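Skudel laundry to wash work caps for the whole town starting in March

Saturday, October 18, 2025

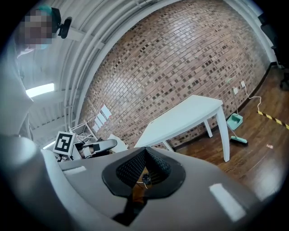
Cap on, mask on, ready for work.

If you have ever worked a shift in a cap, you know the groove it leaves across your forehead and how long it takes to go away. I wore one for four years at the Hájek bakery and I still reach up to take it off when I walk into my kitchen. So when I heard that Skudel, the laundry on Virkard Street, was getting into caps, I was on the phone before I finished my coffee.

The short version: starting in March, Skudel will pick up, wash, dry and bring back cloth caps for workplaces all over Tiltard. Bakeries, the fish counter, the dental offices, the school kitchens, anybody who makes their people cover their hair. You sign up, you get a set of caps for each worker and a bag for the dirty ones, and a van comes by for the bag. Masks aren't part of it, and neither are gowns (I asked twice, and the answer was "maybe later" both times).

Right now most places here use the throwaway kind, the thin puffy ones that come in a flat stack and that you can never peel off one at a time. I always got three. You'd stuff the extra two in your apron and find them in the wash on Sunday, all wadded up like old tissue. At Hájek we went through a box faster than anybody wanted to admit, and the box always ran out at the start of the early shift, when the store room was still locked and the one person with a key was out on the loading dock.

Hằng Triệu runs the floor at Skudel and she's the one who got this going. She told me she started by washing caps for one dentist across the street as a favor, and then the dentist's sister-in-law at the fish counter wanted in, and after that the calls kept coming. "I had caps drying on the backs of chairs," she told me. "My lunch was under a cap." She has now bought 2,000 of them, in sizes, and they are sitting in the back of the shop in paper sacks waiting for their labels.

The labels matter more than you'd think! Every workplace gets its own color of thread on the inside hem, so your cap comes back to your shop and doesn't end up on somebody else's head down the block. Hằng wanted to print names on them at first, but the ink came off in the hot wash and turned one test load a sort of sad gray. Thread it is. She and two of the evening crew are sewing the tabs on by machine, and when I stopped by they were well into the orange ones and having words about whether orange and red look too much alike. I thought they did, for what it's worth.

So far 71 workplaces have put their names down, and the list stays open until the end of the year. I went through it at the counter and was surprised by some of the names. The candle shop? I guess they do pour wax back there. There's also a tattoo place, two nail salons and the people who do the sandwiches for the swimming pool. Hájek is on it, I'm happy to say, for both the main bakery and the little stand by the bus station.

On price, Skudel is charging by the cap and by the week, with a lower rate for places that need more than a couple dozen. I'm not going to print the numbers, as Hằng says they could still move a bit before the first pickup and she doesn't want people waving my article at her. Fair enough. Call and ask. There's a deposit on the caps too, and you get it back if you return the same number you were given, so maybe keep them away from the dog.

I did hear some grumbling. A cook I know at one of the school kitchens says cloth is hotter than the paper kind, and she's worried about July. She has a point, those kitchens are brutal. Hằng let me try one on and it felt light to me, with a stretchy back and no elastic all the way around, so the groove may be less of a thing. But I was standing in a drafty shop in a sweater and I wasn't lifting trays, so take that however you like. One of the nail salons is doing a trial for 2 weeks next month before it decides, and I'll check back with them and let you know how it went.

The other gripe is the van. Pickups start at 7 in the morning, and Virkard Street is already a mess at that hour with the buses and the school drop-off. Skudel says the van will load from the alley behind the shop and leave the front clear, but the alley is where the flower seller keeps her buckets, and she told me this was news to her. I expect that one will get talked over across a fence.

If you want in, stop by the counter any weekday or leave a message on the shop line. Bring a head count and tell them what hours somebody is there to hand over the bag. They also want to know if anyone needs the extra-deep size for long or thick hair, which I would have killed for back when I had a braid down to my belt. Small places are fine, and so are one-person shops. The smallest order on the list so far is from a guy who makes jam in his garage and wants three caps, one to wear, one in the wash and one spare.

Your regular laundry isn't going anywhere, by the way. Several readers wrote in worried that Skudel would drop shirts and bedding to make room. Hằng says the caps will run at night on the two older machines and the daytime counter stays just as it is, same hours, same prices, same bell that sticks when you push it.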